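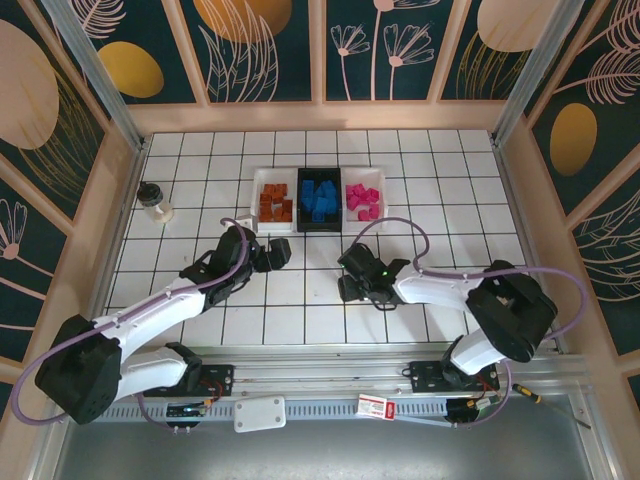
Three trays of coloured cubes stand in a row on a white tiled surface, with a lidded glass jar to the left.

The Return of the Cloth Filter

For most of the past century, the paper filter has been the standard companion of the domestic coffee maker. It is cheap, it is clean and it requires no thought. A growing number of independent coffee houses are now turning back to an older method, in which ground coffee is brewed through a bag of woven cotton suspended from a wire ring.

The Hindavow Coffee Institute, which trains café staff in four counties, introduced a course in cloth brewing last June. The first intake was limited to seven places. By the spring the institute had taught the method to 89 people, the greater part of whom already worked behind a bar and wished to add it to their menus.

The attraction lies chiefly in the cup. Paper retains most of the oils that coffee releases in hot water, and the resulting drink is bright and light. Cloth allows a share of those oils to pass while holding back the fine grounds that cloud a cafetière. The institute's tutors describe the result as rounder and sweeter, with a body that suits darker roasts particularly well.

At Talebi, a coffee house in the market town of Stesley, cloth-brewed coffee has been served since the doors opened. The house recipe calls for a coarse grind, a slow first pour and a pause before the remainder of the water is added. Each pot is made to order, and customers are advised at the counter that there will be a wait. Few appear to object — the brewing station faces the room, and many choose to stand beside it. 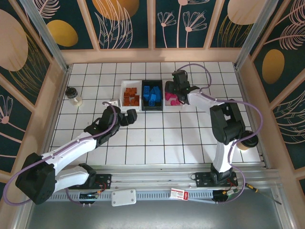
Dark teal panels with pink flowers and mustard-yellow ovals surround the tiled worktop.

The method does have its demands. A new cloth must be boiled before first use to remove any dressing left from manufacture. After each brew it must be rinsed thoroughly in hot water, without soap, and stored in a covered container of clean water in the refrigerator. A cloth left to dry on the draining board will soon turn rancid, and no amount of washing will restore it. Talebi retires each of its cloths after 100 brews and keeps a written record for the purpose.

Supply has been a further difficulty. Many cloths on sale are cut to fit a single maker's ring, and the weave can vary from one batch to the next. Kilaline, a small textile workshop on the edge of Stesley, began sewing filters for the trade two years ago and now offers three sizes in unbleached cotton. It produced 369 in its first season, all of them finished by hand.

The institute does not expect cloth to displace paper in busy premises, where speed remains the first concern. Its tutors regard it as a method for quieter hours and for the home, where one cloth and a steady kettle are sufficient to begin. Further courses will be held at Hindavow in the autumn, with an evening session at 7 for those unable to attend during the working day.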